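Đạt Thái vs. the hype: your questions about the comeback fight

Updated 13 July 2026
47 shares | 19 comments

We've had a pile of messages since Lambrakis Promotions put out its poster for the Đạt Thái comeback. Most of them ask the same few things, so the answers are going in one spot. Where we don't know, we say so. Where the promoter says it knows, we've tried to check.

Is the fight really on?

It's been announced. In this sport those are two separate facts. Lambrakis has a poster, a venue booking and a ticket page. When we asked whether both fighters had signed bout agreements, we were told that "all parties are excited". We asked again and got the poster.

The venue does confirm the booking. A deposit has been paid on the Prutcombe Centre, and the hall's own calendar has the night down as "combat sports, tbc".

Didn't he retire?

He did, in February, in a video with piano music under it. He thanked his coaches and his mum and left his gloves in the middle of the cage. Fighters retire the way the rest of us give up chips, so don't read too much into it. What's odd is that the retirement merchandise is still for sale on his site next to the comeback merchandise. You can get both in a bundle.

Who is he fighting?

A "mystery opponent with a global following". Our guess is someone from the internet. There was a rumour going around about a former kickboxing champion, but his manager told us he'd never heard of the event and then asked what it paid.

A mystery opponent is good for a week of headlines. It's less good for anyone deciding whether to buy a ticket, and it's no help at all to a commission that has to judge whether the matchup is fair.

Is it MMA or boxing?

The poster says "fight". The ticket page says "boxing spectacular". Thái's own posts show him practising takedowns. We'd lean toward boxing, four or six rounds, with bigger gloves than you'd like to see. That's usually how these things end up once somebody works out the insurance.

Is it sanctioned?

We couldn't find an application. The promoter says paperwork is "in process", and it may be. An unsanctioned bout can still go ahead as an exhibition in some places, with no official winner and nothing on anyone's record. If that's the plan, the words "career-defining" should come off the poster.

How big is the venue?

The Prutcombe Centre holds 2158 for ring sports. It's a decent hall with bad parking. The press release called it an arena three times.

What do tickets cost?

$60 at the back, $300 for ringside. There's also a $200 "inner circle" seat, which comes with a lanyard and a meet-and-greet. The fine print says the meet-and-greet is "subject to talent availability", so you may be meeting and greeting the lanyard.

Can I get a refund if it falls through?

Read the terms before you click. The ones we saw promise a refund if the event is cancelled, but not if it's postponed, and not if the card changes. A card change can include the headliner. Somebody could sell you Đạt Thái against a mystery opponent, put on two local heavyweights, and keep your money without breaking their own rules. We're not saying that's the idea. We are saying it's allowed.

Where can I watch it?

Lambrakis says the fight will stream on Plultido. Plultido says it is "in conversation with a number of content partners", and the event isn't on its schedule. If you're thinking of taking out a subscription for this one night – wait.

Who's paying for all this?

Zaltent, mostly, going by the size of its logo. It sells a recovery drink and has signed Thái as an ambassador. The comeback and the drink were launched on the same afternoon, and the video for one is more or less the video for the other. You can see him skip rope, look out a window and take a long swallow. The fight gets mentioned near the end.

What about his shoulder?

Good question, and one he won't answer. He pulled out of his last booking with what his team called a "minor tweak" and was then photographed in a sling. Since then every training clip has been edited so quickly that you rarely see the same arm throw twice. It may well have healed. A full round of pad work in one take would settle it, and would cost him three minutes.

Did he really call out half the division?

He posted a list of names and took it down within the hour. His team said the account had been hacked. The hacker knew a lot about his walk-around weight.

Will you be covering it?

If it happens, yes. We'll buy our own ticket, a cheap one, and report on whatever gets in the ring. If you've heard something solid, send it along, preferably with a document attached. Screenshots of someone's cousin's group chat are fun but we've got plenty.

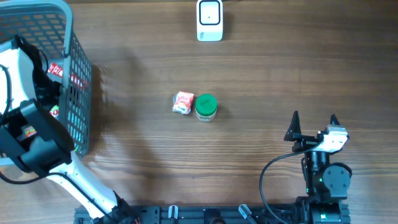

We'll change these answers when the promoter gives us something to change them with, and we've asked for the opponent's name again in the meantime.

Related
Weigh-in stunts, ranked by how much anyone believed them
Why every undercard now has an influencer on it
What a fighter's "minor tweak" usually means
Open workout or photo shoot? A viewer's guide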